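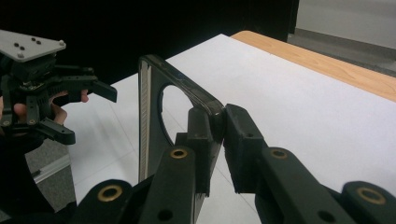
I have a grudge against the success rate, and the Lukura result has given me a fresh excuse to air it. The claim making the rounds is that a policy trained on 875 demonstrations, collected by people squeezing hand-held grippers, beats one trained on 287 demonstrations from a proper teleoperated arm. Fine. I believe it. What I'd like to know is which 875. A person with a gripper in hand will pinch a thin sheet of smoky plastic by its edge, stand it upright on a table, and think no more of it than you think of holding a playing card. Two pads, one on each face, and a big round hole in the middle of the part where a cautious programmer might have told the robot to grab. There is a small decision in that grasp, and the paper files it under "data."

My complaint is with the filing. The Lukura people compare the two sets by size and by final score, and then spend a page and a half on the network, which by their own account is the same network everyone used last May. The interesting variable was the hand. People holding a tool regrip, dither, tilt the thing to get a better look at it, and set off again from a slightly worse position. People driving an arm from a desk do none of this, as they are mostly trying not to break the arm. Feed a machine the first kind of behavior and it learns what to do when things are going a little wrong. Feed it the second and it learns to be nervous.

I can't prove that. Neither can they, and they had the recordings.

The group at Skusden came closer with their Furkton study, which got far less attention, possibly on account of the name. They sorted their demonstrations by the person who made them and trained on each pile separately. There were 16 people. The best pile and the worst pile were the same size, used the same tool, and covered the same tasks, and the gap between them was wider than the gap Lukura is so pleased about. I read that table twice and then went for a walk. 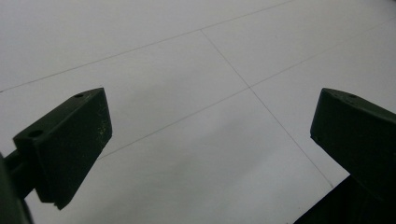

*Fingers open over bare tile: nothing held, and still a training frame.*

Then there is the question of what to do with the dull parts. Any recording from a gripper camera has stretches where the fingers are open and the view is mostly floor. The usual habit is to trim them. Aryee, the cleaning script half the field now borrows, throws out anything without an object between the fingers for 2 seconds, and Lukura ran it on everything without comment. I'd have kept a good share. A robot spends much of its working life holding nothing, and it would be nice if somebody had shown it how.

I don't want to be unfair. The result is useful, the tool is cheap, and I would sooner have ten more papers like this one than another video of an arm folding the same towel. But a bigger number on the left side of a table is a poor explanation for a bigger number on the right. Publish who held the gripper, for how long, and what got thrown away. I'll happily read the appendix - I'm usually the only one in there anyway.

Mar 4, 2020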